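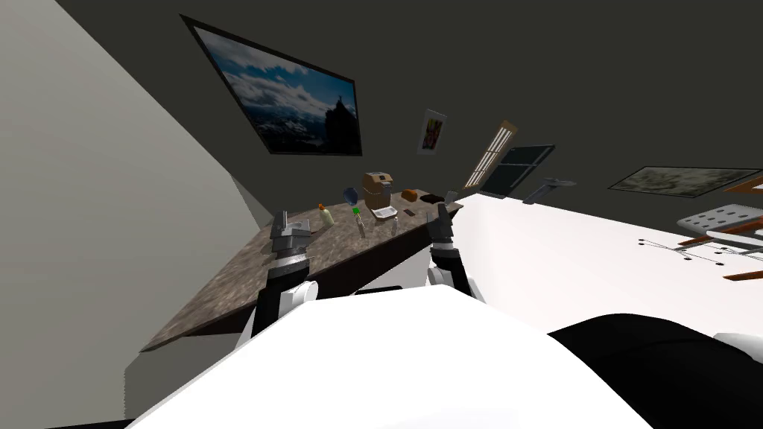
Bralance households to get kitchen caddies as food waste round starts in September

Households in Bralance will have their food waste collected every week from September, after the town council agreed to extend a trial that has been running on the Willau estate.

Each of the 1,881 homes in the town will be given a small caddy for the kitchen and a larger lockable bin to put out at the kerb. Flats with shared bin stores will have communal bins instead, and residents there will be given a key code.

The council has signed a contract with Oteo, the firm that already empties the town's glass and paper banks. The food waste will be taken to the digestion plant at Mathew Lane, where it is turned into gas and a liquid fertiliser that is sold to farms.

The Willau trial covered 60 homes and ran through the spring. Residents were asked to put out all cooked and uncooked food, including bones, tea bags and plate scrapings. Most households taking part used the service every week, according to a report to councillors, but there were complaints about bins being left across the pavement and about crews starting too early.

Collections will now begin no earlier than 7am. Crews have been told to return each bin to the edge of the property it came from.

Maiara Damasceno, the council's waste and streets manager, said the main worry people had raised was smell.

"We had a lot of questions about that before the trial and very few once it was under way," she said. "The food goes out every week, where before it could be sitting in the general bin for a fortnight. People who line the caddy with newspaper tell us that works as well as anything."

General rubbish will still be collected every two weeks. The council said it had no plans to change that, although one councillor asked whether a three-weekly round would be looked at later. He was told it would need a separate vote.

The first roll of caddy liners will be free. After that, residents can buy compostable liners, use newspaper or put food in loose. Ordinary carrier bags will also be accepted, as they are removed by machine at the plant, but the council would prefer people not to use them.

Liquids such as milk and cooking oil should not go in the caddy. Small amounts of oil can be soaked up with kitchen paper and added. Larger amounts can be taken in a sealed bottle to the household tip, where there is a tank beside the garden waste bay.

Sreekumar Achari, who lives on the Willau estate and took part in the trial, said it had changed what his family bought.

"You see it all in one place and it is a bit of a shock," he said. "Half of ours was bread. We freeze it now and take out what we need. The bin itself is fine, though the catch on the lid is stiff and my mother can't manage it."

Oteo said the bins supplied for the full service would have a different handle. Anyone in the trial who wants theirs swapped can ask for a new one when deliveries start.

Residents who cannot move a bin to the kerb can apply for an assisted collection, in which the crew fetches it from the door and puts it back. Those who already have this for general rubbish will be added to the list and do not need to apply again.

The council has also put aside £2,000 for talks and cookery sessions on using up leftovers. The first is planned for the library, with room for 40 people, and places can be booked at the front desk. Schools are not part of the household round and will be contacted separately.

Caddies will be delivered street by street during the last part of the summer, with a leaflet showing the collection day for each address. They will be left on the doorstep if no one is in. Homes that have not received one by the time the service begins should contact the council offices.

People who compost at home can carry on doing so and use the caddy only for meat, fish and cooked food. Anyone who does not want a caddy at all can leave it out, unused, beside the general bin on their next collection day and it will be taken back.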